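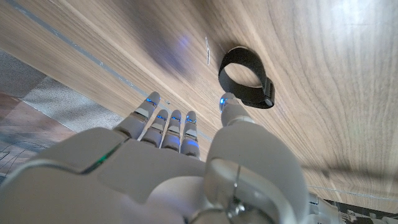 Nadhirah Entili
Member, hands and manipulation

Hartono Help > Software > Grasp planning and control
Search all topics Go

Thumb arrives before the fingers on thin ring-shaped objects, planner thinks the hole is solid

Hi all, hoping somebody has been through this with a five-fingered hand because I'm going round in circles (sorry, there's a strap involved, couldn't help it).

I'm trying to get a right hand to pick up a black fabric loop from a wooden table. It's a band of stuff like a hook-and-loop strap, closed into a ring and standing on its edge, so you can see the table through the middle. The plan is a plain pinch: thumb on one side, first two fingers on the other, close, lift. We do the same with blocks and mugs and it's fine.

With the loop, the thumb gets to the lower edge while the four fingers are still stretched out over the table, well off to the left, with the first one poking past the table edge. So you get a thumb prodding at the bottom of a ring and nothing to pinch against. If I let it carry on, the loop either tips over or gets shoved along until the timeout.

What I've got running:

Perception is Isier, wrist camera only. It gives me a mask, a fitted shape and a pose.
Planning is Drevum, stock pinch planner, no custom cost terms.
The hand driver is Zurkameck, joint targets going out at 100 Hz.

The fitted shape comes back as a solid disc, near enough. The middle is filled in. I've looked at the mask and the hole is there some of the time, and then it disappears when the hand gets close. The grain on this table is really busy, all loops and wavy stripes, and I wondered if that was upsetting the segmentation. There's also a big blurry dark reflection or shadow on the wood further over that Isier sometimes offers me as a second object, which is cheering.

Things I've tried: slowing the approach right down, raising the mask threshold, swapping which finger leads. Slowing down made it look more dignified and that was all. I also wrote a little script that plots the planned fingertip paths against the measured ones, and the thumb tracks beautifully. The fingers lag, but they do get there in the end if nothing's in the way.

So is this a perception problem (wrong shape) or a control problem (thumb early)? I keep changing bits of both and I no longer know which change did what.

Sorted by: most helpful

gripe_and_grasp
Member

Had this with rubber bands. Turn the lights down a bit and put a plain mat under it. Wood grain is a nightmare for masks. After that mine worked nearly every time and I never went back to find out why.

Also are you on the latest Drevum? Update first, always.

Velimir Dimitriou
Moderator, planning tools

It's both, I'm afraid, but they're separate and you can pull them apart quite easily. I'd leave the mat alone for now, as you'd only be hiding the first one and the second would still be there.

Start with the control side as it's quicker to check. Drevum's pinch planner gives every digit the same start time and assumes they'll all finish together. It works out the durations from joint travel, and on your hand the fingers have further to go than the thumb if they begin stretched out flat. Then the driver clips the finger speeds (have a look in the Zurkameck log for the word "limited") and Drevum never hears about it. So the plan says everybody arrives at once, and the thumb is the only one that keeps the appointment.

Your plot should show you this. Measure the gap between the thumb reaching its pre-contact point and the slowest finger reaching its own. I'd bet on about 400 ms. With a mug you don't notice, the mug is heavy and just stands there while the thumb leans on it. A fabric ring won't.

Fix: split the closing motion in two. First stage brings all the digits to a pre-shape a little way off the object, and the second stage does the actual closing. Put a barrier between them so stage two can't begin until every measured joint is within tolerance. Measured, please, and not commanded! I've done it with commanded values and spent an afternoon admiring a barrier that opened instantly each time.

While you're in there, check the palm pose too. If a finger is out past the table edge at the moment the thumb gets to the loop, the whole hand is sitting too far to that side for a pinch, and timing alone won't rescue it. I suspect the planner is centring the hand on the disc and then sliding it over to keep the thumb clear of the table. Turn on the candidate view and see where the palm target lands before and after the collision step.

Now the shape. Isier closes holes in masks by default, which is lovely for mugs with glare on them and useless for rings. There's a setting for the largest hole it will fill, given in pixels. I think the default is 2049, which is an odd number to choose and I've never heard a good explanation. Set it to zero for this object class. You'll get speckle from the grain, so add a minimum blob size to clear that up afterwards.

That leaves the hole vanishing close in. I wouldn't blame the table for it. Once the digits overlap the object in the camera view, the hand mask gets cut out with a margin, and the margin eats the thin band. What's left doesn't look like a ring any more, so the fitter goes for the nearest thing it knows. Freeze the shape before the hand comes in, and let only the pose update after that.

Last thing, you don't need to pinch across the whole ring. Ask for a pinch on the band itself, thumb outside and one finger through the middle. It needs a lot less finger travel. The part where the strap overlaps is thicker and would give you more to hold, but I'd keep away from the fastening tab at first, just to have one less oddly shaped thing to fit.

Change one of these at a time and run the same start pose each go. Barrier first.

Nadhirah Entili
Member, hands and manipulation

Thank you both! The Zurkameck log has "limited" in it 365 times from this morning alone, so that's me told. The gap from my plot is a bit longer than Velimir's guess, and the slowest one is the fourth finger.

Barrier is in and reading measured joints. I haven't touched Isier yet. I had a look at the candidate view over lunch and the palm target does jump sideways at the collision step, so I'm going to read through that code next and I'll post the plots here when they're fit to be seen.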